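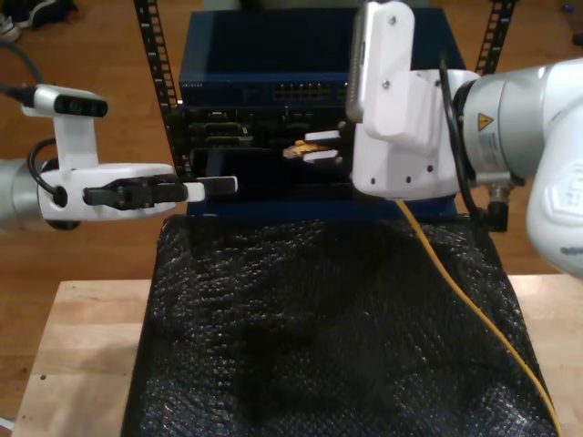 *A yellow Ethernet plug held at a port during a teaching session at Durnance.*

Keegan Chisholm has plugged in the same kind of cable 333 times this month, and he has touched it with his own fingers for very few of them. He sits at a bench in the Durnance workshop in Bellmont with a hand controller in each fist. When he moves, the two arms across from him move.

Durnance wants robots that can do small jobs in server rooms: swap a cable, reseat a card, check that a port is live. Writing code for each of those has been slow. A plug that comes in two degrees off won't seat, and cables never hang the same way twice. So the company has people do the work by remote control and records everything, then trains a model on the recordings.

Chisholm ran cable for Dislow, a regional installer, before he took the job in May. His first week went badly. He managed 28 usable runs.

"With your hand you feel the click," he says. "With this you don't feel anything. You watch the plug, and you watch how the cable bends behind it. If it bows, you're pushing on metal."

A good run takes him 20 seconds now. He works in blocks of 58 runs and then gets up and walks around the building. Between runs he shifts the equipment a little or lets the cable fall in a different spot, so the model doesn't learn one position by heart.

Bad runs get kept too, in their own folder. The training team likes the ones where he misses the port, backs off and tries again. An early model had only seen clean insertions, and when it missed, it kept pushing.

The current model, which the team calls Sitthichai, can seat a plug in an open port without help. It still has trouble when the neighboring ports are full. Chisholm starts on those next, with a box of short patch cables he brought in from home.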